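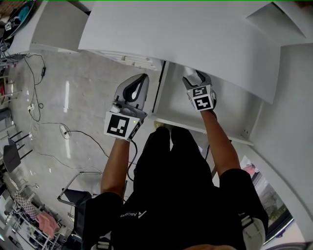
LESDALE, March

Robles Cellar — Annual Walk-Through, With Remarks

Inspected by: Saodah Sutanto
Accompanied by: Wenceslao Cárdenas, winemaker, under protest
Start: 7:40 a.m.

Marks used: OK, FIX, or STOP. STOP means stop. Last year it was read as "finish what you're doing, then have lunch."

CRUSH PAD

Drain grates seated and level: OK
All present. One has been replaced with a grate from a different drain, which fits if you kick it.

Hoses coiled and off the floor: FIX
Coiled, yes. On the floor, also yes.

Destemmer guard in place, interlock working: OK
Tested with the hopper empty. Motor cuts out when the guard lifts. The Torko sticker over the stop button has been peeled off and the button is red again.

Forklift horn and backup alarm: FIX
Horn works. Alarm makes a sound like a duck being reasoned with. Book the service before bottling.

FERMENTATION ROOM

CO2 monitor, fixed: OK
Calibration label is current. Alarm heard from the office with the door shut.

CO2 monitor, portable: STOP
Found in a drawer with no batteries, under a corkscrew collection. No one goes into a tank or the sump until it is charged, tested and hanging on its hook. Wenceslao says he can smell trouble before any monitor can. Carbon dioxide has no smell worth trusting, and I have put that in writing for him, here.

Tank entry permits: FIX
Pad is on the wall. The last one filled out has a time in but no time out. I have met the man since, so I assume he left.

Catwalk rails, 1,000-gallon tanks: OK
Tight at every post. Toe board on the north side was missing last year and has been put back very nicely.

Tank 3 manway gasket: FIX
Weeping at the bottom. There is a bucket. The bucket has a label with its own name on it, so this has been going on for a while.

BARREL ROOM

Racks plumb, no bent cradles: OK
Sighted down each row. Stacks stay at the present height. The request to go one higher "just for the Syrah" is refused again.

Aisles clear for the pallet jack: FIX
Tasting table and two chairs in the main aisle. Lovely spot. Move them.

Sulfur dioxide cylinder chained upright: OK
Chain at the right height. Respirator cartridges in date, mask in a sealed bag.

Lighting: FIX
Two tubes out at the far end, where the steps are.

BOTTLING LINE

Hestik corker, finger guard: STOP
Guard is held on with a zip tie. The line does not run until the proper bolts are in. I was shown the bolts. They were in a coffee cup.

Broken glass procedure posted: OK
Posted, and someone has corrected the spelling since my last visit.

Ear protection at the station: OK

Case stacks: FIX
600 cases against the east wall, part of them in front of the fire extinguisher. I found the extinguisher by remembering it.

OFFICE AND TASTING BAR

First aid kit: FIX
Bandages in every size except finger. Eyewash expired. Somebody has added antacids, which can stay.

Exit signs lit: OK

Hot water at hand sink: OK

RESULT

Score: 79. Passing is not my word for it, but it is the form's.

Both STOP items are to be cleared before anyone touches the tanks or the line. Send me the receipt for the batteries. The FIX items can wait until the end of the month, apart from the lights by the steps, which I'd like done today while the ladder is out.

Signed: S. Sutanto
Received: W. Cárdenas ("with reservations about the duck")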